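The Koletti Institute has kept a fixed midday break since April, when its offices in Litton closed their cafeteria. The head of staff services spoke with this bulletin about the change.

"People were eating at their desks and answering mail," she said. "We wanted the break back on the calendar." 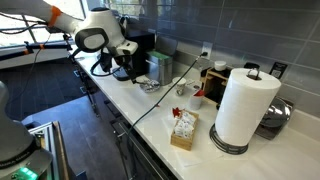

Coffee machine at the kitchen counter, Litton

All 303 employees are now asked to keep the same 80 minutes free of meetings. Departments with public counters work in two shifts.
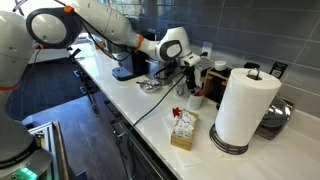 Futona Bulletin | Staff report | 4 Sep 2011

She described the early weeks as difficult. Managers continued to schedule calls at noon, and six departments asked to be exempted. Four of those requests were granted — two of them for a limited period.

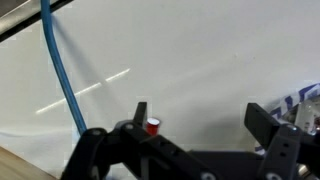 Parents on the staff would rather leave earlier, one employee wrote to the bulletin, and a long lunch is of little use to anyone with a child to collect.

The head of staff services accepted the point. "A shorter break is under review for those employees," she said. "The noon rule itself will remain."

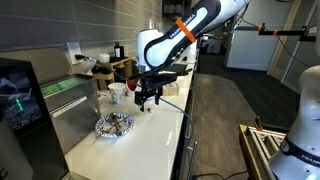
The Alemayehu branch will adopt the same schedule once its lease is renewed. Employees there have been invited to submit comments in writing.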